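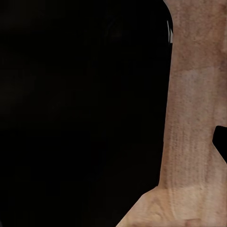
Wotine Overnight Hand Balm

Unscented, 3 oz. tub

Winter does something to knuckles. Mine start splitting in November, usually on the day I have to shake hands with people, and by the holidays I could grate a decent cheddar with them. We wrote this balm for hands like that. It is thick, it is slow to sink in, and it will leave a print on your phone if you don't give it time.

Put it on last thing at night, after you've set the alarm. A lump the size of a pea does both hands. If you are the sort who owns cotton gloves, wear them, and enjoy looking like a cartoon mouse.

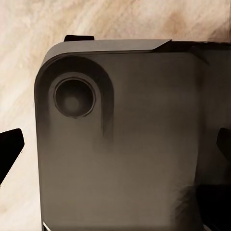 The old version had 17 ingredients. The current one has 8, and you can pronounce most of them: shea butter, beeswax, sunflower oil, oat oil, glycerin, lanolin, vitamin E and cetearyl alcohol (fine, seven of them). Lanolin comes from sheep, so skip this one if wool makes you itch. Our Ketusura balm leaves it out and costs 2 dollars more.

It won't fix your nails or take years off anything. For skin that is bleeding or looks infected, see a doctor.

Keeps for 8 months once opened. Goes grainy in a hot car, still works.

Also in this range: Adeleke Foot Cream, Stilton Heel Balm (no relation to the cheese, we've been asked)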